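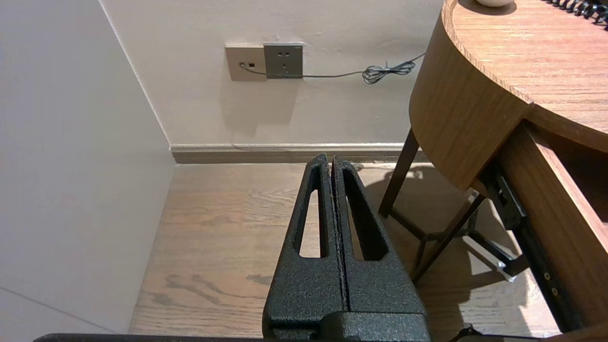 Skeden short course, Unit 7: Small rooms, sockets, cables and remotes

Notes to go with the practical. Bring a pen. We start in the corner of the room becuase that is where most of the mess ends up.

Corners first

Before moving any furniture, find every wall plate. Write down which wall, which plate, what goes into it. A data or aerial plate and a power socket often sit side by side, as in our practice corner, and people mix them up on the plan. Mark them D and P. Don't write "socket" for both.

Cable from plate to table:
- follow the skirting board, low down
- pass under the power socket, not across the front of it
- spare length in one coil, tied, where a hand can reach it
- no coil hanging by the table edge if there are children in the house (feet catch it too)
- leave some slack at the plate end

In our corner the thin grey cable leaves the left-hand plate, runs under the socket and ends up in a loose bundle by the table. Exercise 1: redraw that run so the bundle is gone from view but the table can still be pulled out. Round tables are harder than square ones here — no flat back to fix a clip to. Several of you last term drew a clip on the table leg. Fine, but then the table can't be moved for sweeping. Plank floors show dust along the skirting, so allow for a broom.

Remotes

Sort by what they control, never by size or colour. Exercise 2 uses the long black one.

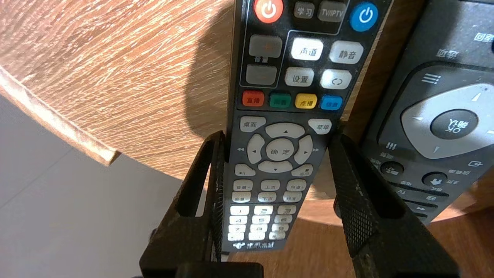
Skeden Handouts, no. 34, p. 8

Two power buttons, orange-red on the left and blue on the right, with a learning key (学习) and a TV/IPTV key between. On handsets of this sort one power button is commonly for the box and the other for the telly, but check, don't assume. Learning key = copies a signal from another remote. Useful if you want to put one handset away.

Keys worth a label in English for a household that doesn't read Chinese:
静音 mute
音量 volume, + and -
频道 channel, + and -
确定 OK
返回 back
菜单 menu
上页 / 下页 page up / page down
直播 (red) live
点播 (yellow) on demand

Leave the rest bare. A remote with ten stickers on it is no easier than one with none, and the glue creeps. The Addo paper dots come off clean, the Grikik ones don't.

Keep live remotes together in one tray on the table. Any handset with no known partner goes in a bag with the date on, and if it isn't asked for by November out it goes. Take the batteries out first.

For next time

Draw your own corner at home, plates marked D and P, cable run in pencil. List the remotes in the room and what each one does. Salldale group hand in at the desk by 10, everyone else bring it to teh practical. Spare squared paper is in the cupboard — ask for the key.

Last updated: November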